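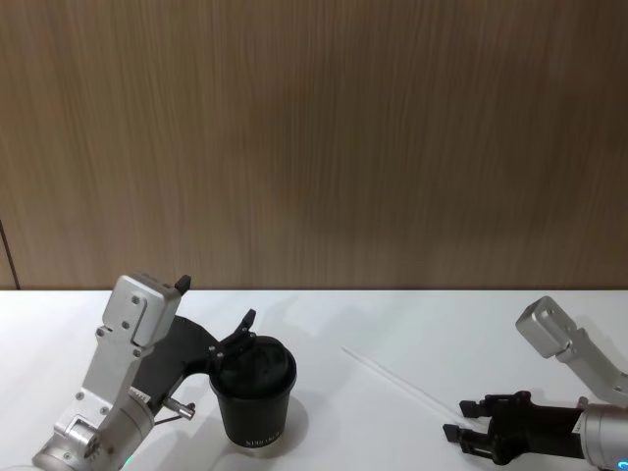 White tabletop and wood-grain wall.

Section 4: Setting Up the Vorstead Mount for Space Station Passes

By Daltico Support
June 7, 2025
5 min read
Print | E-mail

This section covers site entry, alignment, and the first tracked pass of the International Space Station with the Vorstead mount and the Goketti control software. Complete the mechanical assembly and balance the camera before you start. If you only want to track stars or planets, do the site and alignment steps and stop there.

CAUTION: Never point the camera or a finder scope at or near the sun. Station passes used for photography usually take place after sunset or before sunrise, but alignment is often done while the sun is still up. Keep the lens cap on until the sun is fully below the horizon.

Entering your site

1. Turn on the mount and wait for the status light to stop blinking.
2. Open Goketti and select Mount, then Connect. The mount name appears at the top of the window.
3. Select Site, then New.
4. Enter the latitude and longitude in decimal degrees. South latitudes and west longitudes take a minus sign.
5. Enter the height above sea level in meters. The sample site that comes with the software, Furtună, is set to 683 meters. Do not leave this value in place for your own site.
6. Select the time zone and check that the daylight saving box matches local practice.
7. Select Save. Goketti asks whether to make this the default site.

Note: A small error in height has little effect on where the station appears. A wrong time zone makes every prediction useless. If the pass list shows passes in the middle of the day only, check the time zone first.

Updating the orbit data

The station's orbit changes a little all the time, through air drag and through reboosts. Predictions made from old data can be off by several seconds, enough to put the station outside the view of a long lens.

1. Connect the computer to the internet.
2. Select Data, then Update Orbits.
3. Wait for the date in the lower bar to change. If it stays the same, the download did not finish. Repeat step 2.
4. Select Data, then Sync Clock.

Update on the same day as the pass. If there is no internet at your observing site, do both updates before you leave, and leave the computer on or in sleep mode. Some laptop clocks drift when the machine is fully shut down.

Aligning the mount

1. Level the tripod using the bubble on the base plate.
2. Point the mount roughly north and tighten the base clamp.
3. Remove the lens cap once the sun is down.
4. In Goketti, select Align, then Two Star.
5. Choose a bright star from the list and select Go. When the mount stops, use the arrow buttons to center the star in the camera's live view. Select Accept.
6. Repeat with a second star, well away from the first.
7. Select Finish. If the alignment error is shown in red, start again from step 4.

Note: Do not pick two stars close together. The software will accept them, but tracking will be poor in the other half of the sky.

CAUTION: After alignment, do not move the tripod legs or loosen the base clamp. If the tripod is bumped, repeat the alignment.

Choosing a pass

The Passes tab lists the start time, highest point, direction, and expected brightness for each visible pass. Higher passes bring the station closer and show more detail, but it also moves faster across the sky. For a first attempt, choose a pass with a highest point well below 75 degrees. Above that height the mount has to turn very quickly near the top of the pass and may fall behind for a moment.

Check the shadow column as well. An entry there means the station will enter or leave the earth's shadow during the pass. It fades over a few seconds, and the mount keeps following the predicted path after the station is no longer visible.

Tracking and taking pictures

1. Charge the mount battery to 100 percent. Fast tracking uses more power than star tracking, and more again in cold weather.
2. Focus on a bright star at full magnification in live view. Lock the focus ring or hold it with a strip of tape. Turn autofocus off.
3. Set the camera to manual exposure and raw files. Start with a short shutter speed and raise the ISO as needed. The station is sunlit and overexposes easily.
4. Select the pass and then Arm. The mount moves to the starting point and waits.
5. Make sure the cables hang freely and can follow the mount through its whole path. Select Dry Run to test this at reduced speed.
6. When the station comes into view, use the arrow buttons to correct its position. The buttons shift the tracking point and do not stop the motion.
7. Shoot in short bursts. Long bursts can fill the camera's buffer just before the highest point.
8. When the pass ends, the mount returns to its parked position. Keep hands and cables clear until it stops.

To stop the mount at any time, press the red Stop key in Goketti or turn off the power switch on the base. After a power stop, alignment is lost.

If the station is not in view

- Early or late along the path: use the Time Offset slider, then sync the clock before the next pass.
- Off to one side for the whole pass: repeat the alignment.
- Centered at first, then drifting away: check the camera balance and the clutch on the upper axis.
- Mount does not move when armed: the pass may cross a horizon limit. Open Site, then Limits, and lower the value for that direction.

Note: Time Offset returns to zero each time Goketti is closed. A setting to keep the last value is planned for the September update.

Continue to Section 5 for stacking and sharpening the saved frames.

Print | E-mail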